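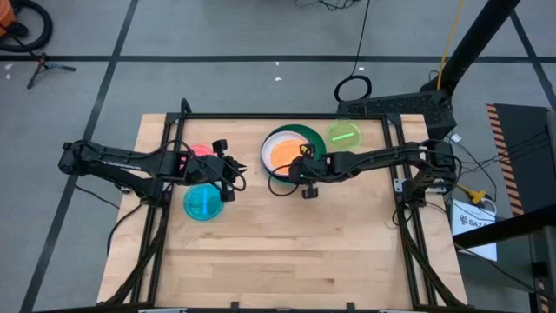
The Plarow cell: two arms on the rail frame, with dishes on the wood top.

Setting up the dish stacking cell

These are the steps I follow each time the cell was moved or a gripper was changed.

1. Check that the rail frame is tight on the table. Use the 3 mm key and start at the base mounts.

2. Move both arms by hand through their reach. The cable loops at the wrist must stay free — a tight loop will pull the connector out after some days.

3. Hold one plate in the gripper and lift it over the table at low speed. A plate can be tilted a little, but it should not slide in the fingers.
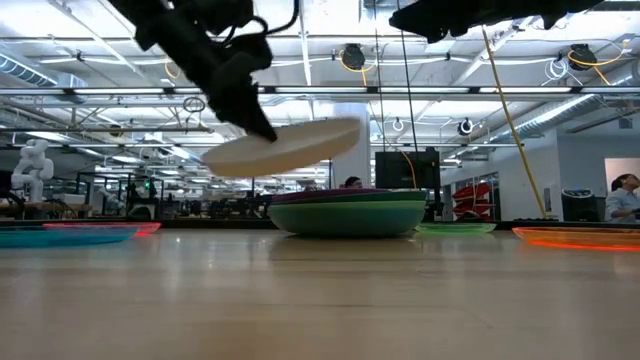

4. Put the plates back and run the stacking program 40 times. Hendrik Mertens prefers to begin with the large green one as the base, and I do the same.

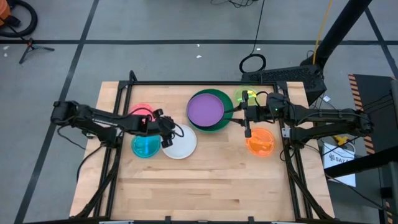

If one arm comes late to its position, stop and repeat step 2 before you touch any software setting. Write the result in the cell log.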